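Who Decides When Two Parishes Become One?
A study of lay consultation in the Trosalley and Kemeys merger

Project report, second-year seminar in Religion and Society

1. Introduction

In many parts of the country the number of priests is falling and small parishes are joined with their neighbors. The decision is usually made by the diocese, but the people in the pews are asked for their opinion first. I wanted to know what this asking looks like in practice, and if the people who were asked felt that somebody had listened to them.

I chose the parishes of Trosalley and Kemeys because the merger there is recent and the papers of the consultation are kept in the parish office, where visitors may read them. I am not a member of either parish, and I grew up in another country and in another church. This has good and bad sides. I had to ask for the meaning of many simple words, for example "deanery," but people were patient with me and explained things they would maybe not explain to a neighbor.

2. Background

Trosalley is the older of the two parishes and has the bigger church. Kemeys was founded later for the families of the mill workers. When the mill closed, many families moved away, but the ones who stayed are very attached to the building. For a long time both parishes shared one priest, who drove between them on Sunday morning. The Mass in Kemeys often started late because of the railroad crossing, and almost everyone I talked to mentioned this crossing. 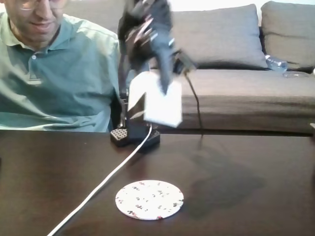
The letter announcing the consultation was read at all Masses on the first Sunday of December. It asked the parishioners to fill in a form and to come to one of the listening evenings. The letter used the phrase "walking together" several times. Some people told me they liked this phrase. Others said they had the feeling that the walk had already a destination.

3. Method

I used three kinds of material. First, I read the letter, the blank form and the summary which the parish office prepared for the diocese. Second, I gave out my own short questionnaire after Mass, in both churches. I distributed 60 copies and received 47 back. Third, I made 18 interviews, most of them in the parish hall in Kemeys and a few by telephone. I did not record the interviews. I wrote notes by hand and typed them the same evening, so the short quotations in this report are as near to the spoken words as I could make them.

The interviews followed a list of questions, but I let people leave the list when they wanted. One lady spoke only about the choir, and I think now that it was a good interview.

My questionnaire had one weakness that I noticed too late. I asked "Did you take part in the consultation?" and did not say what I meant by taking part. Some people counted only the evenings, and others counted the form also. For this reason I do not give percentages for that question. 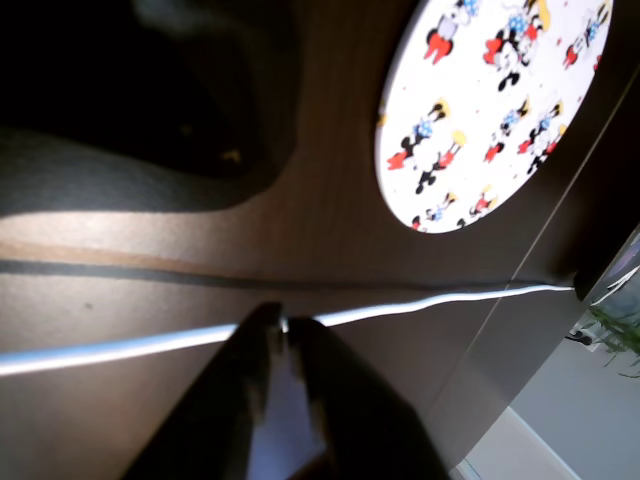
Edel
Student author, Religion and Society seminar
Friday, October 19, 2018

4. Results

4.1 The form

The form was two pages long. The first page asked about Mass times, and the second page asked which ministries the person would like to see continued. There was no question about the merger itself. Many of the people I interviewed noticed this. A man from Kemeys said, "They asked me if I prefer nine or eleven o'clock. They did not ask me if I prefer my church."

In Trosalley the form was seen in a more friendly way. Several people there found it practical, and they were pleased that the questions were easy to answer.

4.2 The evenings

There were 2 listening evenings, one in each parish. The rule was that each person could speak once and that no one would answer. This comes from a method of prayerful listening, in which silence is kept between the speakers. For people who knew the method, the silence was a help. For people who did not know it, the silence felt like a refusal. I heard this many times in Kemeys, where the method was explained only on a sheet of paper near the door.

4.3 The summary

The summary is careful and polite. It says that "sadness was expressed." When I showed this sentence to people in Kemeys, they agreed with it, but they would have liked the reasons for the sadness to be written too. The graves beside the church are one reason. The question of who will have the key is another, and it came up more often than I expected. 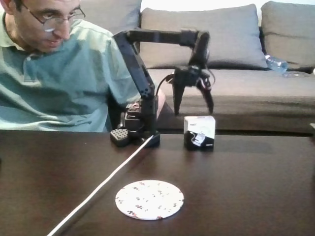
Department of Theology and Religious Studies, Gevstead College

5. Discussion

In the literature for our seminar, consultation and decision are two separate things. A bishop can consult widely and still decide alone, and church law permits this. The people I talked to mostly knew it and did not ask for a vote. What they missed was an answer. They gave an opinion, and after some months a decree arrived which did not mention what they had said.

I think the difference between the two parishes can be explained partly by what each had to lose. Trosalley kept its name, its Sunday Mass time and its office. Kemeys kept a Mass on Saturday evening. It is easier to be content with a form when the form does not touch you much.

There is also the matter of language. Words such as "discernment" are common in church documents, but older parishioners told me they never heard them at home. As a foreign student I had sympathy with this.

6. Limits of the study

I did not speak with anyone from the diocese, because my request came in a busy period. People who had left the parish after the merger are also missing, and they would probably have the strongest opinions. My questionnaire was given out only after Mass, so it reached only the people who still come.

7. Further work

It would be useful to go back in two years and ask the same questions. I would also like to compare with a merger where the diocese sent a written reply to the parishioners. My supervisor knows of one such case, and I have asked if the papers are open to students.

A copy of this report has been given to the parish office in Trosalley, and a second copy is in the hall in Kemeys, on the shelf with the hymn books.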